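4.2 Effect of the redesign on sales

Agencies often credit a new storefront for any growth that follows it. We compared 12 months of orders at Wiltport, a lamp and desk goods retailer, with those at Cullinane, which kept its old site.

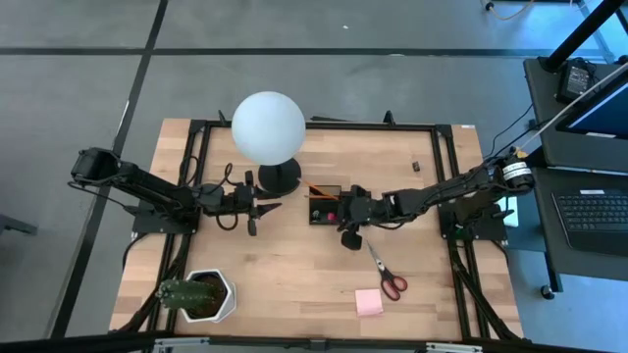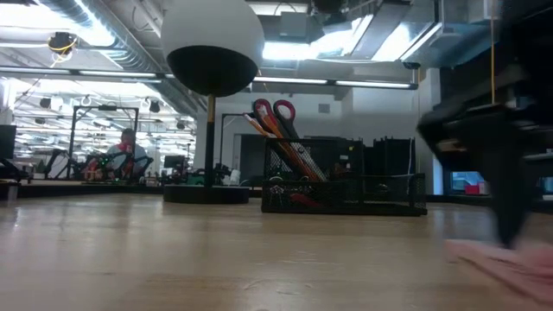

Figure 2. Lamps on wooden tabletops.

Wiltport gained 165 orders after launch, and its agency claims all of them. We doubt it. Cullinane grew too, with no new pages at all. The survey of 829 shoppers asked only those who had already bought, so it says little about visitors who left.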